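The Long Way Round: Five Years in the Making of Bredatus

By Liam Rafferty

Wednesday, March 23, 2022

The first version of Bredatus could be finished in forty minutes. It had one river, four villages and a ferry that carried you between them if you had enough grain to pay. It was made over a long weekend for a game jam, and by the end of the following week it had been downloaded 127 times, mostly by other people who had entered the same jam.

The version that comes out in June takes most players 26 hours. The river is still there, and so is the ferry, though you now have to build it yourself.

I have been following the game since the second public demo, when it was a good deal messier than it is now. Boteo, the studio behind it, has six full-time staff and works from two rooms above a carpet shop. The team had no money for a publisher's showcase and no wish to do one. They put builds out when they were ready, read what people said, and went quiet again for months. It has made the game hard to write about, and I think it has also made the game better.

Bredatus is a trading game, though the studio dislikes the term. You play a carrier in a flooded lowland country, moving goods between settlements that can't easily reach each other. There is no fighting. The nearest thing to an enemy is the water, which rises and falls on a cycle you can learn but never fully rely on. A path that was dry in the morning may be under two feet of silt by the time you come back along it with a cart.

What keeps this from being a spreadsheet is the weight of things. Everything you carry has a place on the cart, and the place matters. Put the salt at the back and the wheels drag going uphill. Put the glass near the top and you'll hear it knocking on every stone. The sound is so good that after a few hours I was loading by ear, shifting a crate and rocking the cart back and forth until the rattle stopped.

The lead designer told me that the cart was nearly cut. In the third year of work it was the source of more than half of the bugs in the tracker. Barrels fell through the floor of it. Sheep stood inside each other. One tester sent in a recording of a cart that had climbed a church tower on its own and stayed there for two in-game seasons. The team spent a fortnight building a version without physics, where goods were simply listed in a panel at the side, and everyone agreed that it ran well and that they didn't want to play it.

So the cart stayed, and they rebuilt the rest of the game to suit it. Roads were widened. The villages lost a third of their stairs. The flood cycle, which had been tied to a calendar, was moved over to a system the studio calls Flekon.
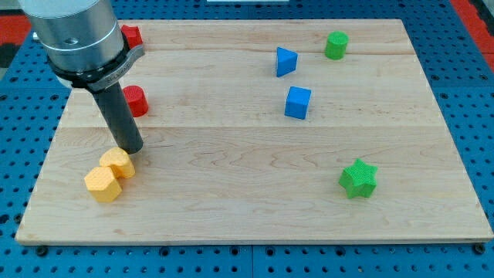

Flekon started as a debugging tool. It recorded where players went and how long they stood still, so that the team could find the places where people were getting lost. Somebody noticed that the busy routes in the recordings looked like streams on a map, and suggested that the water might follow them. In the finished game, the paths you use most wear down over time, and when the flood comes it takes those paths first. The more you depend on a road, the sooner you'll lose it.

I didn't understand this for my first ten hours. I had found a good run between the potteries at Low Hask and the market on the ridge, and I used it until it turned into a ditch. I assumed it was part of the story. It was only when the same thing happened to my second route, and then my third, that I opened the map and saw what I had been doing. From then on I played quite differently. I rotated my journeys. I took the marsh path on days when the ridge road was fine, and I let a few places go hungry for a week so that the ground near them could settle.

The game never explains any of this. There is an old drover in the second village who says that a field wants a rest and so does a lane, and that's as close as it gets. I asked whether there had been pressure to add a tutorial. There had. An early build had eleven pages of one, and in testing the people who read them did slightly worse than those who skipped them. They had taken the advice about resting roads as a rule and followed it from the first day, when there was hardly any wear on the ground to worry about, and they ran out of money walking the long way to everywhere.

Money is tight in Bredatus, at least to begin with. You start with a debt of 3000 marks to the Boateng house, a family of grain merchants who hold the paper on your cart and most of the carts you'll meet. The debt doesn't grow, which is kinder than it might have been, but you can't buy a second axle or hire a hand until it's paid. The members of the house turn up along the way, and they are the best-written characters in the game. The eldest daughter is brisk and fair and will buy your damaged stock at cost. Her uncle will buy it for more than that and then mention it to everyone.

The writing in general is restrained. Conversations are short and people get on with what they were doing while they talk. A cooper won't stop hammering for you. If you want to hear what he has to say you wait between blows. I found this irritating for an evening and then liked it very much, and it's one of several places where the game asks you to slow down without making a point of it.

It doesn't all work. The middle section, when the northern locks open and the map doubles in size, is too thin. There are long stretches of water with little on them, and the barge you are given to cross them is slow to turn and dull to load. After the cart, with its creaks and its leaning, the barge feels like a large tray. The studio knows about this. A patch planned for the first month will add current to the canals and, I'm told, make it possible to run aground.

The menus need work too. Contracts are listed in the order you took them on and can't be sorted, and by the end I was holding so many that I had started keeping a notebook by the keyboard. On a controller it's worse, with two layers of tabs and a cursor that jumps back to the top whenever you close a letter. I would also like to be able to name a save. I lost most of an evening by loading the wrong one.

Performance was steady on my own machine, a four-year-old desktop with a mid-range card. The only real dips came during heavy rain in the larger towns. There is an option to thin out the rain, and I turned it on and forgot about it. The console versions were not ready for me to try. They are due later in the year, and the team would not be drawn on a month.

As for length, it depends what you count. The story ends when you reach the sea gate and decide what to do about it, and there are three ways that can go. I chose to leave it shut. The game then carries on for as long as you like, with the water moving and prices changing, and a new set of villages appearing on ground that has dried out behind you. One tester has a save that has reached day 3507. The studio asked for a copy of it, partly to find out whether the game still ran and partly to see what the country looked like by then. It ran, a little slowly. Most of the original map had gone under, and the tester had a single road left along the top of the ridge, which she was walking on alternate days.

That save has caused some discussion in the office. Half of the team think the land should recover more quickly, so that a careful player can keep the whole country open for good. The others think the loss is what gives the journeys any meaning, and that a map you can hold on to forever is just scenery. For now the recovery rate has been left where it was, and there is a slider for it, well hidden, at the bottom of the last page of settings.

I left the slider alone. My own save is on day 212, and I have two roads to the market, one of them poor. There is a stretch by the old kiln where the left wheel drops into a rut, and if I've loaded badly I hear it. On my last run I had eight jars of honey, a loom and a crate of ducks on board, and I got through with everything except one of the jars — which the uncle bought.

Bredatus is out on PC in June.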